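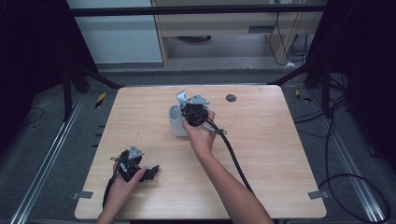

Week 3: The Cup and the Table

Hi all, these are my notes from the third session, typed up more or less in the order I said things. I wandered off a couple of times (you were there), so I've put the wandering back where it belongs. If you missed class, read this before you start the drawing assignment, and bring your pencil and a kneaded eraser next time.

Course: Looking at Household Things
Room: the long studio at Fladunton, same as before

Why we start with a cup

I've taught this unit a lot of ways. One November I started everybody on a teapot, and we lost three weeks to spouts. A cup with straight sides is kinder. A white one is kinder still, up to a point, and then it gets mean! White shows you every shift in the light, and a matte surface spreads those shifts out so softly that you have to slow way down to find where one tone stops and the next begins. A shiny glaze hands you a bright spot and you can hang the whole drawing on it. Matte makes you work.

The word I keep using is "off-white," and I want you to take it seriously. Put a sheet of printer paper next to almost any white cup in your kitchen and the cup will look cream, or gray, or a little pink. Write down which. One word is enough.

The shape

A cup like this is a cylinder, so draw a cylinder first. Draw the center line, very light. Then the ellipse for the rim, all the way around, even the part you can't see. I mean it about the part you can't see. When something is in front of the rim, people tend to draw the visible arc, stop, pick it up again on the other side, and the two pieces don't belong to the same cup. Draw through. Erase later.

The bottom ellipse is rounder than the top one when you're looking down at the thing. I had to redraw that on the board because I got it backward the first time, so if your notes have two different versions, keep the second.

Where you sit matters more than you'd think. From a chair, the rim is a narrow slot. Stand over the table and it opens up, and you start to see down inside. Pick one height and stay there for the whole drawing. If you stand up to get coffee, mark where your stool was.

The table is half the drawing

This is the part I get worked up about. Students spend an hour on the cup and then draw one horizontal line behind it and call that a table. A pale wooden top has its own color (beige, in our case, on the soft side), faint streaks, a few light scuffs. You don't have to draw every one. You do have to look at them, and then pick the two or three that help the surface lie flat.

The streaks in the wood are doing perspective for you, free of charge. If you bend them even slightly as they go back, the table will look like a blanket.

Corners: look again at yours. A slightly rounded corner catches light differently from a sharp one, and if you draw it sharp, the whole top turns into a sheet of cardboard. Round it just a little. Less than you want to.

About value: a light cup on a light table is a hard pairing. There's very little room between them, so the dark things nearby end up setting your scale. Find your darkest dark first, whatever it is, and put a patch of it in the margin. Now compare the cup to that, then the wood to that, then the cup to the wood. Squint. Squint more. When I demonstrated this I had maybe five tones going, and I could have gotten by with four.

A short detour on cups

Somebody asked about standard sizes. There isn't one that I'd swear by. My friend Saulius Rozīte, who threw pots for years at the Ondstead kilns, kept a stock book, and by the time he closed it he had logged 2,869 cups. He told me no two had quite the same wall. I think about that when I see a stack of them in a cafe, all supposedly alike.

The reading for this section is the Yalçınkaya packet, pages 3 to 8. It's dry, but the diagrams of ellipses are the best I've found. Skip the footnotes unless you like footnotes.

Assignment

Find a plain cup with straight sides and a table with nothing else on it. Clear the mail off. Clear the salt off too.

Make three drawings. The first is the cup alone, line only, fifteen minutes. The second is the tabletop alone, no cup, including at least one corner. The third puts them together with full value, and you can take as long as you like (mine took most of an evening, with a break for soup).

Use the Firow pad or any paper with a little tooth. Slick paper won't hold the middle grays, and the middle grays are pretty much the entire assignment.

On the back of the third drawing, write your word for the color of the cup and your word for the color of the wood. If they're the same word, go back and look again in daylight.

Next time

Handles. Bring a mug you like, and the drawings. We'll pin everything up at the start, so come a few minutes early if you need tape.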